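4. 布端把持におけるTrerkemarグリッパキットの評価

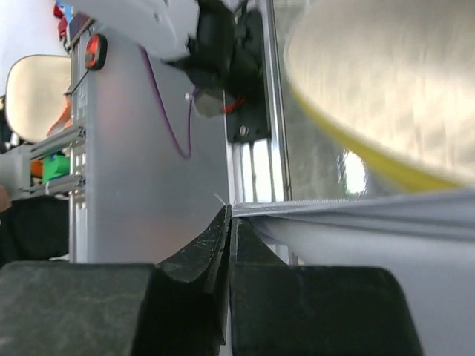 Sallitz、20/02/2018

図3 手首カメラから見た布端の把持。閉じた二本の指先が淡い灰色の布の縁を挟んでいる。

4.1 評価の対象

本節では、Mazurek社が販売する平行二指グリッパキット「Trerkemar」を、布の縁をつまむ作業に用いた結果を述べる。キットは指、手首カメラ、制御ソフトウェアからなり、既存のアームに後付けできる。柔軟物の把持はこれまで専用のハンドを自作することが多く、筆者らの研究室も例外ではなかった。市販のキットを箱から出してその日のうちに布を扱えたことは、率直に言って大きな驚きであった。

組み付けに要した時間は46分である。このうち大半は配線の取り回しに費やした。ソフトウェアの導入はSkostatmont環境の標準手順のみで完了し、追加のドライバは必要としなかった。

4.2 指先の形状と接触

Trerkemarの指は先端に向かって細くなり、内側の斜面どうしが細い縦の合わせ目をつくる(図3)。太い基部で剛性を確保し、布に触れる部分だけを絞るという設計で、薄い布に対してこれが実によく働く。机上の布を上からつまむ場合にも、指の基部が先に机に当たることはなかった。

指先の表面には図3のとおり白っぽい擦れ跡が見られる。摩耗が把持力に与える影響を調べるため、同じ指を交換せずに全試行で使い続けた。試行の前半と後半で成功率に有意な差は認められず、この耐久性は高く評価したい。ただし、細かい糸くずが指先に付着したときには滑りが生じやすく、筆者らは試行の区切りごとに乾いた布で拭き取ることにした。

4.3 把持試験

試験では、布の縁を一度の閉動作で挟み、持ち上げて5秒間保持できた場合を成功とした。布の種類は7種で、薄手の綿から起毛地までを含む。全3,546試行のうち成功は2,897試行であった。失敗の多くは起毛地で二枚を同時につまんだ例であり、一枚物の平織りに限れば、失敗を探すほうが難しいほど安定していた。

とりわけ印象に残ったのは、縁にしわや折れがある場合の挙動である。自作ハンドでは、しわを伸ばす前処理を入れなければ閉動作の途中で布が逃げていた。Trerkemarでは前処理を省いても把持が成立する例が多く、作業手順を一段短くできた。July版の制御ソフトウェアで追加された低速閉鎖モードの寄与も大きいと考えられる。

4.4 手首カメラの視野

付属カメラは指先のすぐ近くに固定され、図3のように左右の指が画面下部に大きく入る。初めは視野が狭く感じられたが、挟む瞬間の布端を常に同じ位置で観察できる利点は大きい。指先から右へ広がる布の浅いしわまで読み取れるため、把持後の布の向きを推定する入力としても十分に使えた。

一方、カメラにごく近い物体はぼけて写る。図3右上のクリーム色の椀状の物体がその例で、縁の黄色い帯は判別できるものの、表面の細部は失われている。近接物体の認識を同じカメラで行うのであれば、焦点距離の異なるレンズへの交換を検討すべきである。レンズ部はねじ込み式で、交換自体は容易であった。

4.5 残された課題

二枚取りの検出は現行のソフトウェアに含まれていない。指の開度から布の厚みを推定する簡易な方法を試したところ、綿では有効であったが、起毛地では毛足のつぶれ方のばらつきに埋もれてしまった。触覚センサ付きの指が別売で用意されているので、次の試験ではこれを装着し、同じ7種の布で比較を行う。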